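Search this forum
Search titles only
Advanced search

Thread: Sealant removal on wing tank access panels

ertha_mx
We have a backlog of 286 access panels waiting on sealant removal at the Ashour hangar. The old process used a solvent that we can't order after June. Management wants us on the Ultomier gel. Has anyone run it on polysulfide that has been on the panel for years? Our test pieces took two applications and a lot of scraping.

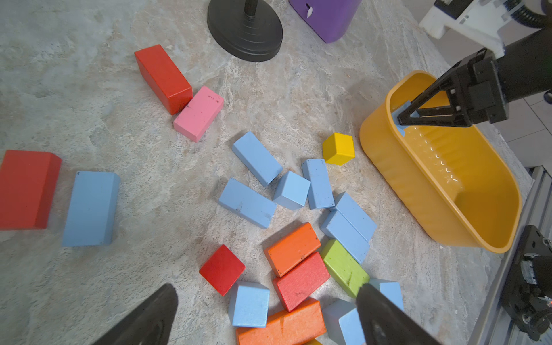

The scraping is what bothers me. We use plastic scrapers only, and the younger techs lean on them too hard at the corners. I'd like to know what dwell time other shops are using before I write the work card.

dryrivet
Four hours, covered with film. Uncovered it skins over and stops working. We did the same changeover at Erham and the first month was slow, then it leveled out.

Yen-ting Lu
I disagree with four hours. We tried that and got staining on the anodize around the fastener holes. Two hours, wipe, second coat, two more hours. Same total time but the finish stays clean.

dryrivet
Was that staining or just residue? Ours came off with an alcohol wipe.

Yen-ting Lu
Staining. Quality rejected the panels and they went back for rework. It may depend on the batch — we never got a clear answer from the supplier.

ertha_mx
Thanks, both. I'll run each method on scrap panels Thursday. Second question: how are you keeping small parts sorted once they're stripped? Ours get mixed up between the bench and inspection.

tailstand
One bin per panel number, and the tag goes in with the parts. Don't combine bins to save shelf space. Estia audited us and that was the first thing they wrote up.
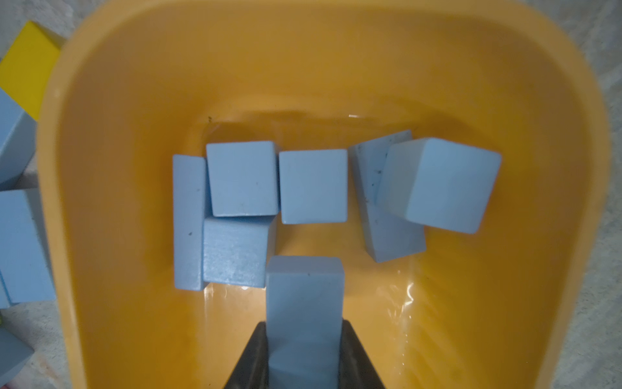 Light blue blocks in an orange plastic bin

dryrivet
Tags in the bin get lost. Tie them to the handle.

tailstand
Ours don't have handles. Bagged tag inside works fine.

1,943 views
We use cookies to keep you logged in. By continuing to use this forum you accept our cookie policy.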